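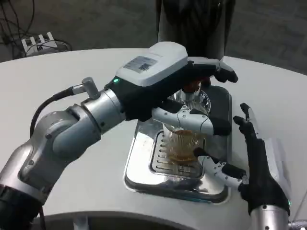 According to Senthil Varma, the whole point of a drink dispenser is that people help themselves, and anyone who objects to one at a morning tea has never had to pour for 40 guests. I've heard this from him twice now, and I'm still not convinced.

I'll grant him the jug problem. Jugs drip, they get heavy, and somebody always leaves the lid open. But swapping six jugs for one tap means everyone has to stand in the same spot. At our hall in March the line for iced tea ran past the cake and out to the coat rack, and the people who wanted cake couldn't get at it. Some 30 of us stood there holding nothing. It didn't look like self-service to me.

Then there's the business of the tap. Every model seems to have its own idea. The Peletti one you push down, the Tralline you pull toward you, and the old Kartha had to be twisted, with a drip for every twist. A small lever on top is the best of them, in my view, as long as the thing is heavy enough to stay put when you lean on it. 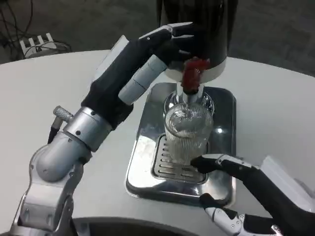 A light dispenser creeps backward a little with each glass, and by noon it's at the far edge of the table. So you end up with one hand on the lever and the other on the glass, and your plate goes wherever it can.

I have more time for the drip tray. A proper metal one with a slotted grate is worth paying for, provided someone lifts the grate out and washes underneath. Aishwarya Varma says hers goes in the dishwasher after every party. Mine gets a rinse, and I suspect most get less. Old tea under a grate turns into a brown varnish that takes 30 minutes and a toothbrush to shift.

As for ribbed glasses, I like the feel of them, but they hide the level badly when you're bent over a table in poor light, and I've overfilled more than I'd care to admit.

Senthil is pricing a Vokska with 3 taps for the next one. He may be right that it will shorten the line. I'd still put out a couple of jugs at the other end of the room, beside the cake.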